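The demo Lasora sells is two arms packing a suitcase. Ask who keeps them running and you get Darren Lambert, at the Povville shop, who spent 18 years on Yeoman presses.
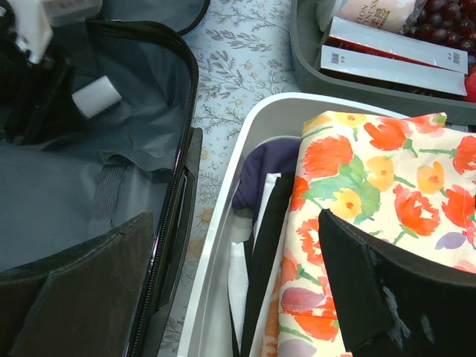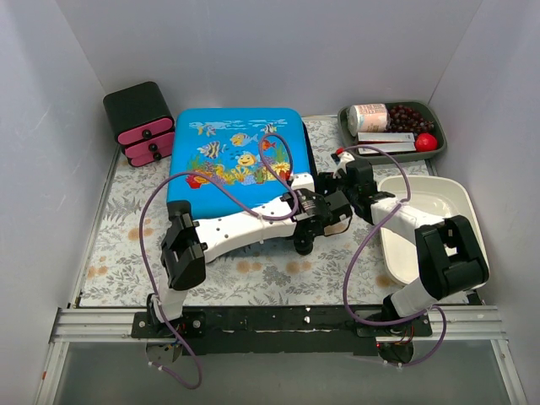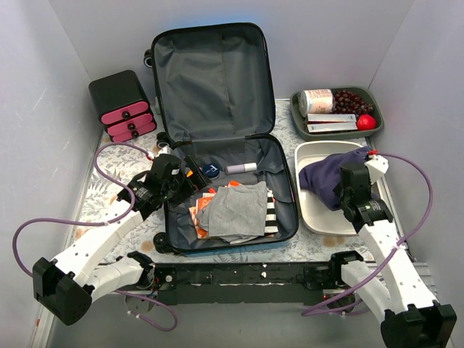 Two arms, one cell.

Lambert checks every cable clip before a shift and swaps a gripper finger when it wears down. That takes him 20 minutes. Lasora's brochure says 2. I asked Madalena Figueiredo, who runs sales, about the gap. She said the brochure was due for an update in April.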